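We use cookies to keep you signed in and to remember your tickets. Accept | Manage settings

Branham Kitchen Supply Help Desk
Ticket: Zip-top bags will not stay closed after filling
Product: Jundusent zip-top storage bags, box of 168
Opened by: Lindalva Guimarães
Status: Closed
5 comments | 4 shares

Original request

I portion dough by hand and bag it for the freezer. I have used the Jundusent bags since December with no trouble. With the new box, the zipper closes along the whole length when I run my fingers over it, and then one end opens again by itself. Sometimes it happens right away. Other times the bag looks closed when I put it in the freezer and I find it open the next morning. The dough near the opening dries out and cracks, and I have to throw that part away.

I would like to know if this is a bad box or something I am doing. I don't want to send back a box this size if it's me.

What I have tried before writing:
- Closing from left to right, then from right to left. Same result.
- Pressing the air out before closing, and also leaving the air in. It is a little worse with the air pressed out, but it opens both ways.
- Using a bag from the bottom of the box. Opened.
- Folding the top over and laying the bag on its fold. This holds as long as nothing moves it.

Reply from the help desk

Thank you for the details. Please try the following with empty bags first, so that we can separate the bag from the filling.

Test A. Take five empty bags from different places in the box. Close each one dry, with some air inside, and press on it with a flat hand. Write down which ones open and at which end.

Test B. Take five more bags and fill them the way you normally do. Close them, wait 30 minutes on the counter, and check them again.

Please also tell us how the dough goes into the bag, if there is any flour or oil on it, and how you store the bags before the freezer.

Lindalva Guimarães

Test A: all five stayed closed. I pressed fairly hard on the last two and they still held. One of them I closed crooked on purpose and it let air out slowly, but that was me.

Test B: three out of five opened, all at the end away from my right hand. The two that held were the first two I filled.

How I fill them: I roll the pieces, leave them in a plastic basket with holes in the sides so they don't get pushed flat, and then bag them. I hold the bag open with one hand and drop the pieces in with the other. Some of the pieces touch the top of the bag going in. The dough is a soft orange one and it does leave a film on things. I flour my hands, and I don't flour the pieces. No oil.

The filled bags sit on the counter next to the basket until I have finished all of them. Then they go in the freezer together, stacked.

I also tried a small clip. It gathers the top of the bag into a bunch, and it does keep things shut in the middle, but the zipper on both sides of it gets bent and I can't get it flat again. I don't know if that ruins the bag.

Reply from the help desk

The results of Test A point away from a bad box. An empty bag that holds under pressure has a working zipper. With Test B we would look at two things: dough or flour in the track, and how much is in each bag.

Could you tell us more about your work area the next time you do a batch? We would like to know the size of the bags next to the basket, and how full they are when you close them.

Lindalva Guimarães

Bags and basket on the counter, 6th July.

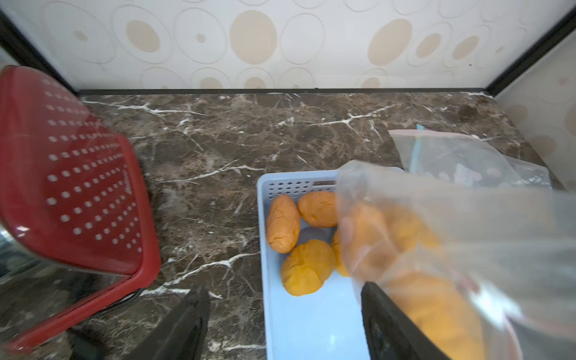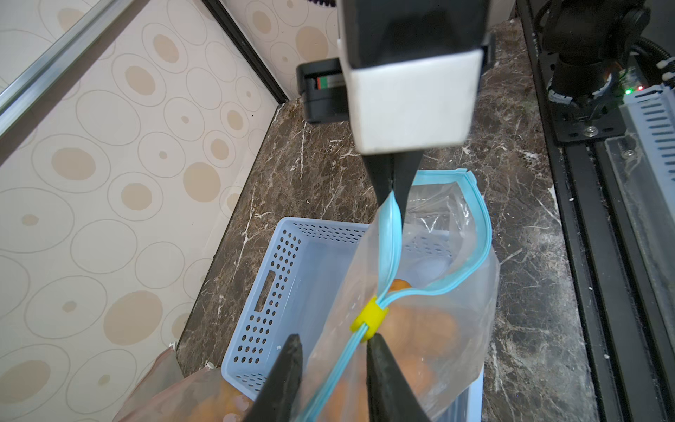 Ismael Teixeira wrote that he had the same trouble with a different dough and the same bags, and that in his case it was the track:

I had decided it was the bags too. Then I wiped the inside of the track with a dry paper towel before closing and the next batch all held. A wet towel was no good, it turned the flour into paste and made it worse. What fixed it for the long run was turning the top of the bag down on the outside, like a cuff, before anything goes in. The dough touches the cuff and never gets to the zipper. Turn it back up when you are done filling and close it then. It takes a bit longer per bag. I also stopped filling past the halfway point. If the dough pushes up against the zipper when the bag is lying down, the end pops open, clean track or not.

I gave up on the clips. If the zipper gets bent in one place it wants to open there every time you use the bag after that. I have some Plukis clips that are long and straight and go across the whole bag, and those are fine as a backup, but I don't need them now.

Lindalva Guimarães

Thank you Ismael. I had not thought about a cuff. I did the next batch like this:

1. Cuff folded down on the outside.
2. Dough pieces in, stopping at half.
3. Cuff turned back up, dry paper towel along the inside.
4. Closed from the left, then pressed again at both ends.
5. Bag laid flat on the counter, waited 30 minutes.

All of them were closed after the wait. I put them in the freezer in a single layer and checked the next morning. One had opened a little at the end. I looked inside and there was a bit of dough stuck in the last part of the track, dried on. I must have missed it with the towel.

The cuff is awkward with one hand. The bag wants to close up while I am picking up the next piece. I ended up standing the bag inside a tall measuring cup with the cuff over the rim, and that works well enough. I tried standing it against the basket first and it slid down.

Reply from the help desk

That is a good result and matches what we would expect. For the bag that opened, please scrape the dried dough out of the track with a fingernail or a wooden toothpick, nothing metal, and close it again. If it holds, the zipper is fine. If the track is stretched where the dough was sitting, use that bag for something dry.

On the earlier question about clips: a clip that bunches the zipper can leave a permanent bend. You can try straightening it between your fingers, but we would not count on it for the freezer.

A note on stacking. Please freeze the bags flat and apart first and stack them once they are solid. Soft dough moves when there is weight on it, and it moves toward the zipper.

Lindalva Guimarães

I scraped out the track and the bag is holding. The two bags I had used with the clip still open at the bend, so they have dried beans in them now.

I did one more full batch with everything together: cuff, half full, dry towel, single layer, stacked the next day. None opened. I am keeping the box.

One request for the product people, if you pass these on. The printed instructions on the box say to fill and seal, and there is nothing about keeping the track clean or how full is too full. One sentence would have saved me a lot of dough.

Ismael Teixeira

Mine says the same. The Guerra bags I used before had a fill line printed on the side. I would buy these if they had it.

Help desk

Both comments have been passed on. No replacement needed, closing as resolved with a change in handling. If the bags start opening again with a clean track, reply here and the ticket will reopen.

Was this ticket helpful? Yes (30) No (4)
Share this ticket
Get kitchen storage tips by email. Sign up for the Branham newsletter.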